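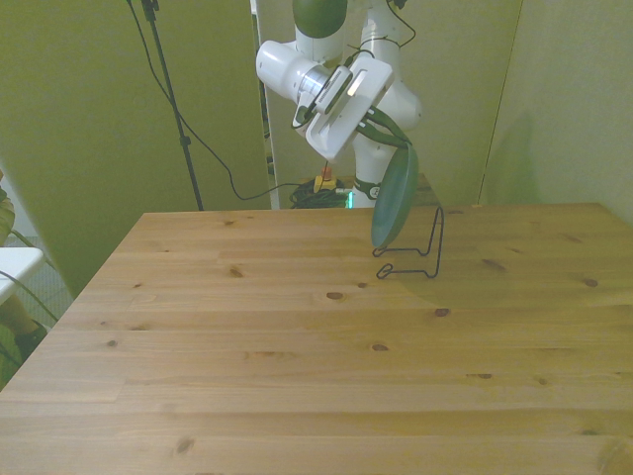

Chapter 7
Placing a Plate in a Stand

Chapters 5 and 6 treated the grasp. By the end of Chapter 6 your team should be able to close the fingers on the rim of a plate and lift it clear of the table without slip. This chapter treats the second half of the motion: turning the plate on edge, carrying it to a wire stand, and releasing it so that it remains upright.

The material follows the plate task used in the Anby student competition, where it is scored as a single attempt with no human contact after the start signal. The control examples are taken from the project notebook of Mereana Stubbs and Rangi Hinds, whose team entered under the name Gistberg. Their notation has been changed to match ours. Readers using the Ilon controller should substitute the command names listed in Appendix B.

7.1 Statement of the task

A round plate is to be placed in a stand made of bent wire. The stand has a tall loop at the back, which supports the plate face, and two legs that run forward along the table. The stand is not fastened down. A sideways force applied through the plate can move it, and once it has moved, the stored target pose is no longer valid.

The task is complete when three conditions hold:

1. The plate is supported by the stand alone.
2. The fingers are fully open and clear of the rim.
3. The stand has not moved more than the allowed distance from its starting position.

Condition 3 is the one most often failed by first-year teams. It is checked last, and many teams do not record the starting position of the stand at all.

7.2 Frames and symbols

Four coordinate frames are used in this chapter. The table frame T has its origin at a marked corner of the tabletop. The stand frame S is fixed to the stand, with its x axis pointing forward along the legs and its z axis up. The gripper frame G lies midway between the fingertips. The plate frame P has its origin at the center of the plate and its z axis normal to the face.

With a rim grasp, the origins of G and P are separated by nearly the full radius of the plate. A small angular error at the wrist therefore appears as a much larger position error at the lower edge. For a plate with a diameter of 200 mm, an error of one degree at the fingers moves the opposite edge by 3.5 mm. Students who tune only the position of G will find that the gripper arrives correctly and the plate does not.
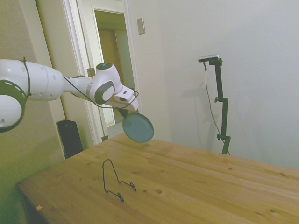 7.3 The approach path

The path is divided into carry, align, and lower. During carry, the plate is held on edge and kept high enough to pass over the loop. During align, the arm stops above the stand and the wrist is rotated until the plate face is parallel to the plane of the loop. No downward motion is permitted in this segment. During lower, the plate descends along a straight line in the stand frame.

The Gistberg notebook lists 23 trial runs of the full path, of which 19 met all three conditions. In each of the four failures the wrist was still rotating when the descent began. The team corrected this by requiring the angular velocity of the wrist to stay below a threshold for 200 ms before the lower segment could start. The entry is dated Dec 16, 2023. The threshold was revised in January, after the fingertips were replaced.

The clearance between the rim and the loop should be computed for the whole plate, including the part hidden from the camera by the gripper. Section 7.5 gives the method. The Alcaraz approximation, which treats the plate as a flat disk of zero thickness, is adequate for carry but should not be used for lower.

Before running any path at full speed, step through it at reduced speed with one team member at the emergency stop.

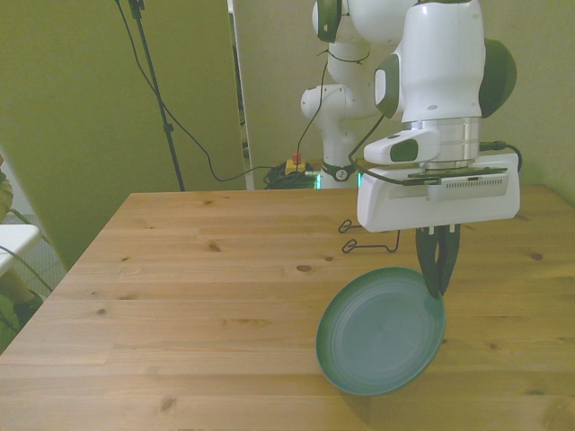

7.4 Contact and release

Let F be the vertical force measured at the wrist, with the weight of the gripper and plate removed. In free motion F is close to zero. When the lower edge of the plate meets the wire, F rises. The controller must detect this rise and stop the descent before the fingers push the plate through the grasp.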